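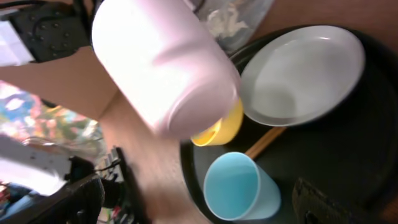 Cups, a plate and a stick share one dark tray on the table.

The tray stays until the end
By Maëlle Melnyk

In the house where I grew up, we carried everything from the table by hand. Two plates, then two cups, then back again for the spoons. My mother never owned a tray. She thought trays were for hotels.

I bought my first one last November, in a small shop called Pistlow. It is round and black and it was too big for my cupboard, so it lives on the table. In this way I learned something about clearing up after a meal: most of the work is walking.

Adhiambo Biwott, who ran a tea room for 21 years, taught me her order. Paper first. If you leave a napkin near a cup with a little juice in it, you will soon have a wet napkin and a sticky tray. She collects all the paper in one bowl, and this bowl goes to the bin before anything is washed. 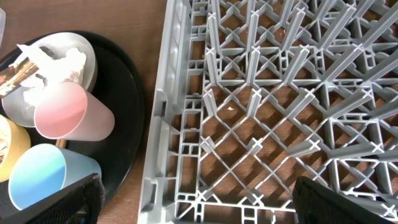

After the paper come the crumbs. I used to brush them onto the table, and Adhiambo was quite strict with me about this. Crumbs go from bowl to bin, with a dry spoon. Then the cups. She lays plastic cups on their side while she works, for they are light and a sleeve can knock them down anyway. Only when they are washed does she put them upside down on the rack, with a little space between them.

Large bottles she moves alone, with two hands, before or after the rest. Sticks and chopsticks she keeps for last, and she looks under every plate for them.

My neighbour Kimutai Urio does it all differently. He washes first and sorts later, and on Sunday his kitchen was clean 9 minutes before mine. I still prefer the slow way. When the tray is bare I wipe it with a damp cloth, dry it at once so that no white marks stay on the black, and put it back in the middle of the table.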